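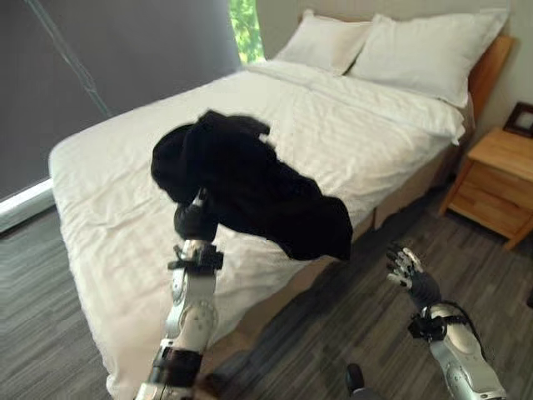
Figure 1. Left hand on the black garment, right hand open. Bedroom set-up, head camera view.

Week 9 notes: learning to tidy cloth from demonstrations
Zulkifli Lau, last edited 27 July 2019

Okay, picking up where we ran out of time. We'd got as far as saying that a cloth has no "pose" in the way a mug does. If I give you a mug, you can tell me where it is with six numbers and you're done. If I give you a jumper dumped on a bed, six numbers get you nowhere, and I'd like you to keep Figure 1 in mind while we work out what to do about that.

Look how little the camera gives you inside the black cloth. There's an outline, there's a bit of a flap, and hardly any folds you could pick out in the middle. Now compare the sheet, where the creases are all over the place and easy to see. Last year's crowd always wanted to start by fitting a mesh to the garment, and I get it, meshes are lovely! But try fitting one to that. You've got a silhouette and a lot of wishful thinking.

So the method we're covering (I'll call it Gebru, after the code base you'll be using in the lab) skips the mesh altogether. The policy takes the head camera picture plus the joint angles of both arms and spits out a short chunk of future joint targets. We run part of the chunk, look again, and predict a fresh one. If you did my robotics elective in March you've seen the same receding horizon idea in the driving assignment, only with fewer fingers.

Where the data comes from

A person drives both arms through the whole job and we record it. For the Clondville set we kept 958 demonstrations, spread over bedrooms, lounge rooms and one very cramped laundry. The garments went in any old how, which was the whole point. I'd rather have a messy start state I didn't choose than a tidy one I did.

A few things I'd like you to write down:

Hands hide the thing you care about. In Figure 1 most of the left hand's fingers are tucked out of sight at the edge of the cloth. Is it a pinch, or is it just pressing down? I can't tell you from that one picture and neither can the network, so we feed in finger joint positions as well. Dropping them was the most damaging ablation we ran.

Two arms don't mean two busy arms. One hand is often parked while the other works. If you average your loss over both arms without thinking, the model gets very good at predicting the parked one and you'll feel quite pleased with yourself for no reason. Weight the moving joints up. The lab sheet has the formula.

Dark cloth is hard, and bright windows don't help. Fix your exposure before recording and leave it alone.

Results

We ran 200 test trials on garments the policy had never met, and it got 79 per cent of them folded to the standard in the marking guide. Training on single-step actions in place of chunks dropped that by roughly 20 points, mostly through dithering: the hand goes in, backs off, goes in again. You'll see plenty of that in the lab, trust me.

Failures bunched up around cloth hanging over the side of a mattress. Have another look at the near edge of the bed in Figure 1 and think about where you'd grab first. I'd go for the overhanging bit, but a couple of our demonstrators did the opposite and were perfectly good at it, so the data has both habits in it and the policy has to commit to one. We'll get to how it does that next week with the latent variable stuff.

Before the lab

Read the Dretex chapter on action chunking, skipping the proof in the appendix unless you're keen. Install the code and check it loads the small practice set. Bring one dark garment and one patterned one from home, nothing with zips please.

Try this on paper too: sketch the outline of a dropped T-shirt, swap with your neighbour, and mark where you reckon the sleeves are. We'll compare answers at the start of the session.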